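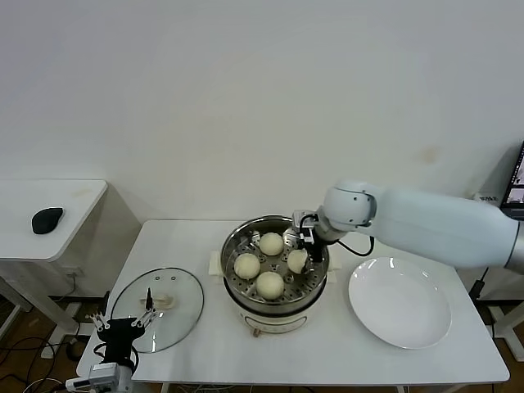

Somebody from the Vonness kitchen group wrote in to ask why the budget sheet lists the arm on one line and everything bolted to it on five others. The arm is the part with a catalog price, the message went on, so why not carry one number and be done with it?

The five lines stay. A single figure hides the items that wear out at different rates, and it makes the second year look cheaper than it will be. This gallery page goes with the equipment plan for the Clultutlow food handling bench. It has one plate at the moment. The notes under it follow the line order of the sheet.

Print this page | E-mail this page

Plate 1. Bun transfer, steamer to plate. Black gripper on the right arm, three-fingered hand on the left. Four buns in the tray, one of them in the gripper. The glass lid is lying flat on the table, to the left of the pot.

Line 1, arms. Two are budgeted. Quote them as a pair with matching controllers. Reach should be checked against the real table with the appliance on it – a drawing of a bare tabletop will pass arms that foul on the pot. Ask for the payload figure with the wrist extended horizontally. The headline payload is usually given close to the base.

Line 2, end tools. The task uses two different tools, and the plan prices them separately. The gripper does the lift and the place. The fingered hand is priced for lids and handles. If money is short, the hand is the line to defer. The lid can be taken off by the operator before a run, and the transfer can still be tested.

Line 3, mounts and cables. Brackets, adapter plates, connectors and a spare of every cable that crosses a moving joint. Cable runs to the tool need enough slack for full wrist rotation and no more. Clultutlow lost 59 hours of bench time last year, and the larger share of it was booked to cables. Floor runs should go into covered channel, and the channel belongs on this line too.

Line 4, consumables. Finger pads, wipes, food and plates. The plan allows 100 transfers between pad changes. Soft steamed dough marks easily, so grip force has to be set low and checked again after each change of pads. Food bought for trials is a consumable and should not be charged to catering.

Line 5, software. The sheet carries Tavix for motion planning and Twal for run logging. Both are annual seats. Twal bills by workstation, so a shared monitor and computer next to the bench costs less than a desk for each arm.

Not on the sheet: the steamer, the plate and the table. They come under general kitchen stock. Record the steamer's outside dimensions anyway, handles included. A replacement with a different handle position means new grasp points and at least a day of setup.

The request number for the full plan is 913. Quotes are due in April.

Reader comments

benchcost: Does line 3 include the quick-change plates? We put ours under end tools and ended up paying for them twice.

Reply from the page editor: Line 3. The sheet now says so.

t_marsh: Deferring the hand makes sense on paper. Check the integration charge first. Our supplier wanted nearly as much to add a second tool later as the tool cost.

steamtable: Please add a line for drip trays. Condensate under a lid goes wherever the lid goes.

ovl: Is the Twal seat transferable between sites? Ours was not.

Contact the equipment desk | Copyright Clultutlow | Back to top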